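Notebook, workshop side, August

Morning. Changed the paper on the long table. The old sheet had been there since the rinsing tests and it was so full of pencil marks that I could not tell which ones were mine. The new roll is brown kraft, a little heavier than the last one, and it wants to curl back. I left it overnight under weights and now it lies well enough. Oriana asked why we do not simply use the bare table. My answer is that I like to write on the paper, and when a job is finished I can cut the piece out and put it in the folder with the notes.

The old paper is in the drawer under the window, folded in four. Please do not throw it away before Tomás has copied his marks from it.

Position marks. I drew the new center line with the long Stüber ruler, the one with number 872 engraved on the back, because the two short ones do not agree with each other. From the line I measured 38 cm to each side and made small crosses. Pencil only. The felt pen goes through the paper and Judite spent a long time cleaning it from the table in the spring.

The ruler is older than all of us (it says 1959 next to the number) and it has a worn corner at the zero end. Start from the 10 mark and subtract. I forgot this once today and had to erase one cross.

Before lunch. Flat pieces. The dark gray square plate goes on the far half of the table. I tried first to fix the plate with tape at the corners, but the tape lifts the top fiber of the kraft when one removes it, and after a few times the paper becomes hairy in that place. Without tape it stays where I put it, if nobody pulls the sheet. So, no tape for the moment.

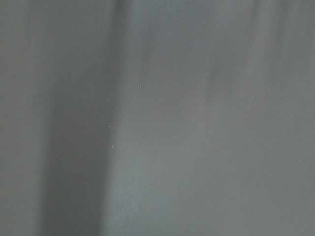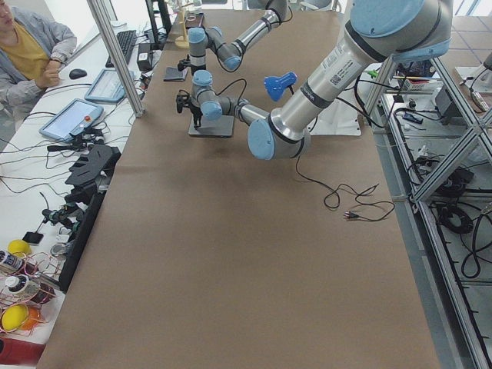 About the cables on the white side desk I have a complaint, and it is partly against myself. In the morning I needed to free one of them and I followed the wrong one with my fingers three times. Yaqin proposes colored rings at both ends. I would prefer paper flags with a word written on them, since the colors will mean something only to the person who chose them. We agreed to try the flags on the side desk first. The Dovley label tape is almost finished, more than 3 meters are needed for what we want, so I added it to the shopping list together with pencils and a new blade for the paper cutter.

Afternoon. Florêncio came with the question from Clemcombe, whether we can send them the layout with measurements before the end of the month. I think yes, but I want to measure all again when the paper has been on the table for some days. Kraft moves with the humidity. I did not believe it until the last sheet, when a cross that I had drawn exactly at the edge of a plate was visible beside it the next week – not much, perhaps the width of the pencil line, but visible.

For this reason I wrote two distances on the near end of the sheet, in small numbers, and anybody who passes with a ruler can check them and add his value under mine with initials.

Open points:
Copy marks from old sheet (Tomás).
Flags for the cables, black ink, capital letters (Yaqin and me).
Ask Cetura if the same paper exists in a wider roll. The present one leaves a strip of table free along one side and small things fall into the step.
Find where the second box of weights went. Judite had it for gluing the drawer.

16:40. Checked the center line again, no difference to the morning. Weights back on the shelf.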